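Call for participants: Vekon student project on robot folding of clothes

The Vekon student project at Florkwood is looking for new members for the coming term. We teach a robot with two grippers to handle and fold clothes, and at present we work with denim. It is a difficult material for beginners, and we like it for this reason. 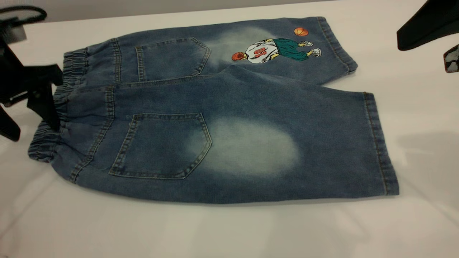 Posted by Siham Filali, project coordinator | 8 September 2023

Elastic waistbands, pockets with double stitching and printed or embroidered legs are all part of our practice. Participants learn to guide the grippers by hand controls, to record each trial and to write a short note about it. You do not need to know programming before you come. Patience is more important to us.

We offer 22 places. The work takes place in the Nkuna building, room 690, in the afternoon, and every participant is asked to complete 100 trials before the closing presentation in May. 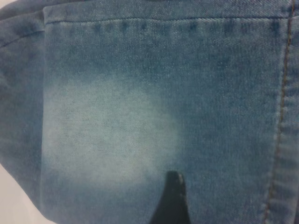

Page last changed: 8 September

One small group will work only with the close views from the gripper. Faded areas, seams and the weave of the fabric are marked there, so that the software can learn to find a pocket. For this group we would prefer persons who have good eyes for detail and some knowledge of sewing.

To apply, please send us one page about yourself and say which group interests you. Write to the Cetby student office, box 3176, with the word "folding" on the envelope. 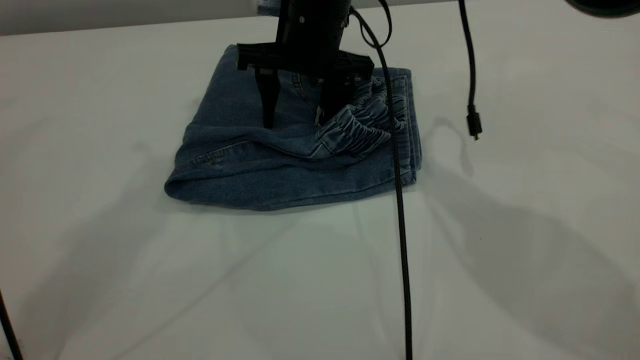

Can I take part if I study a subject outside of engineering?
Students of all subjects are welcome, and last year we had members from textile design and from languages.

Participation is free of charge. We will answer every letter.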